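EDUC 146: Schools and Communities
Notes for the unit on high school graduation rates

Hi everyone. I typed these up from my own scribbles, so they wander a bit, but most of what we covered is in here.

We started with the plain question of who gets counted. A four-year graduation rate follows a group of kids who start ninth grade together. You add the ones who transfer in, take out the ones who transfer out with paperwork, and then see what share has a diploma four years later. Sounds simple! The trouble is the paperwork. If a family moves from Grirthorpe to another state and the new school never asks for records, that student can sit on the old school's list as a dropout for years.

Let's do the easy version first. Say a school has 300 kids in its group and 146 get their diplomas on time. Divide and you get 48.7 percent. Now say 100 of the kids without diplomas are still enrolled and plan to finish in a fifth year. They count against the school in the four-year rate, and they may count in its favor a year later. Same kids, same building, and a very different headline (this is the bit several of you asked me about after class).

Then we moved to the district. Our practice district, Urnmont, has 3,504 high school students spread over schools that have very little in common. One picks its students by test. One takes anybody who shows up in December with a suitcase. When you average them you get a number that describes neither, so please, please look at the school level before you write anything about "the district."

Verena Riedl asked in class whether test scores tell us more. My answer was that they tell us something else. Average scores depend a lot on who takes the test, and a school that signs up every junior will often look worse than one where only the college-bound kids sit down for it. Check the participation rate first. If it isn't printed, write that down in your notes, too.

We spent the last part of class on career and technical programs, and whether a kid who likes the shop wing is more likely to stick around until senior year. I think the evidence leans yes, but watch out for the choosing problem: kids who sign up for a program may already be the ones who come to school every day.
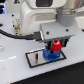
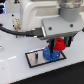
Yolotzin Gallegos brought up waiting lists, and I wish we'd had more time for that. When a program has more applicants than seats and fills them by lottery, you can compare the kids who got in with the kids who didn't, and the choosing problem shrinks a lot. The Temba reading does this. The Brusia reading doesn't, so go in with your guard up.

For next time, read both of those and bring one page on a school you know well. Tell me which number you'd want to see before you'd trust its graduation rate, and where you'd go looking for it. Handwritten is fine if I can read it!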